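22 Jan 2022

# Ovulcombe cloths by Celtivmont, 6-pack, turquoise

I have strong feelings about a dishcloth. If that sounds like a waste of your afternoon, fair enough, but if you own anything black and shiny that people eat near, stay a while, because I've been looking for this cloth for a very long time!

Some background. When we redid the kitchen I picked a black top with white marble-look veining all over it. I loved it in the showroom and I still love it. It makes a plate of scrambled eggs look like something from a hotel. But a black surface shows you every single thing you've ever done to it: flour, fingerprints, the ring from a glass, that cloudy swirl left behind by the cloth you used to clean up the ring. The swirl was my real problem. I could get the counter clean, no trouble. I could not get it to look clean, and I'd go to bed thinking it was perfect and come down in the morning, with the sun coming in low over the sink, and there would be big milky arcs from one end to the other.

I tried paper towels (lint). I tried old T-shirts (fine on the first pass, then they just push the water around). I tried the Liem sponge cloths that everybody seems to have, and they soak up a spill beautifully, but on my counter they drag a bit and leave a wet track that dries in stripes. I still keep one by the sink for the dishes, and for that job I have no complaints at all.

The Ovulcombe pack came up while I was ordering a drain strainer from Fatby, the housewares shop I use for all the dull stuff. It had 3,131 ratings, which is an absurd number of people with opinions about a cloth, and most of them were happy. So in it went.

## What you get

Six cloths, all the same color, folded in a paper band. Each one is 16 inches square, which is bigger than I expected and, for me, just right. Folded in quarters it fills my hand with a little left over at the edge, and you get a fresh side each time you refold, so one cloth will see me through the whole counter and the stovetop too.

The packaging says the full pack weighs 860 grams. I mention it mostly because the cloths feel heavy for what they are. They have some body. If you've ever bought a bargain bundle and found you could read the newspaper through it, you'll notice the difference the second you pick one up.

The color is a proper turquoise, bright and cheerful. They also come in a gray and a cream, and I nearly went for the gray to be tasteful. I'm so glad I didn't. I can see at a glance where I left the thing, and against all that black and white it makes me happy every time I walk past.

## Using them

First thing: wash them before you use them. Straight out of the band they repel water a little, and my first wipe was a big letdown. I thought I'd been had. After one warm wash with no fabric softener, they were completely different and have been ever since. The band does say this, in tiny print, on the inside, where you'll find it after you've torn it off.

My routine now is two cloths. One gets wrung out hard and goes over the counter with a drop of dish soap, long strokes, front to back. Then a dry one follows right behind it before the water has a chance to sit. I don't press. The weight of the cloth does most of it, and the second pass feels almost like smoothing a bedsheet. Counter, stove surround, the bit behind the faucet where the drips gather, and I'm finished before the kettle boils.

And no swirls! I keep checking. I've crouched down with my cheek practically on the counter to look along it toward the window, which is my own personal test and the one every other cloth has failed. I get a clean black shine with the white veins standing out crisp and sharp, the way they looked in the showroom. 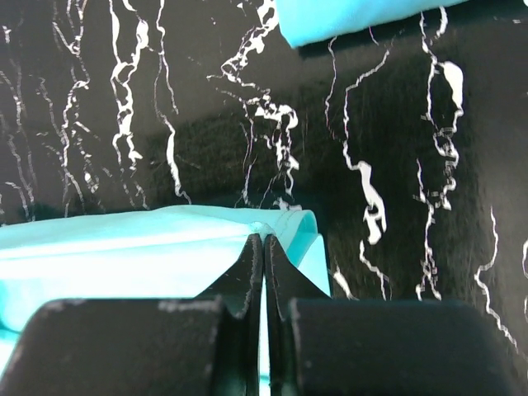

One reader who bought the same pack wrote to say that the cloths were lovely on her dark counter but hopeless on the glass shower door, where they left fuzz in the corners, and she wondered if she'd been sent a bad batch. I don't think she had. I tried mine on the bathroom mirror after reading her message and got a few specks myself, mostly along the bottom where the cloth catches on the trim. For glass I'd stay with whatever you already like. She also asked if I fold mine or bunch them up, and I'd say always fold. A bunched cloth puts pressure in odd places and that's where streaks come from, at least on my counter.

## Crumbs, oil and coffee

Crumbs first. A damp cloth picks up toast crumbs very well and holds on to them until you shake it out over the sink. Dry, it shoves them along, so don't bother.

Oil is better than I had any right to hope. I fry a lot, and there's a fine mist that settles on either side of the stove and turns a black surface dull. With the old cloths I'd be going over it again and again. Now it takes one soapy pass, one rinse, one dry. I did once try skipping the soap out of laziness and just made a larger, thinner patch of oil, so that one's on me.

Coffee wipes up with no fuss, but it does mark the cloth. Turmeric marks it for good. One of mine has a yellow corner from a July curry and it has been through the wash more times than I care to think about. It still works exactly as well, it has simply been demoted to floor duty.

## Washing and wear

They go in with the towels, warm, and I hang them over the oven rail to dry. I've tumble-dried them on low a few times when I was in a hurry and the hems stayed flat. They did shrink a touch over the first few washes, just enough that a new one laid over an old one sticks out along two sides. After that they seemed to settle down.

The hems deserve a word. On most cloths I've owned the stitching goes first, a loop comes loose, it catches on a cabinet knob and that's the end of it. I've had one loose thread in the whole pack. I snipped it and it hasn't run.

The color has softened slightly. Mine started out really vivid and they're a shade gentler now, and I think I prefer them this way.

## Things I'd change

There's no hanging loop, and I'd love one. I have a hook right by the sink doing nothing.

They take a while to dry if you leave them in a heap, and a heavy cloth left in a heap will smell by the next day. Spread them out.

I'd also like a mixed-color pack, so I could have one color for counters and another for everything else. At the moment I'm telling them apart by stain.

And please, Celtivmont, put the wash-first instruction on the outside of the band. I suspect a fair few of the grumpy ratings come from people who went straight from the package to the counter like I did.

## Who should get them

Anyone with a dark, shiny counter or table, without a second thought. If yours is pale or matte, you'll probably still enjoy them for the size and the weight, though you won't get the same thrill out of it, and a cheaper cloth might do you just as well. For windows and mirrors, I'd pass.

I've put a second pack on my Fatby list, turquoise again, and when it arrives the yellow-cornered one is going out to the garage.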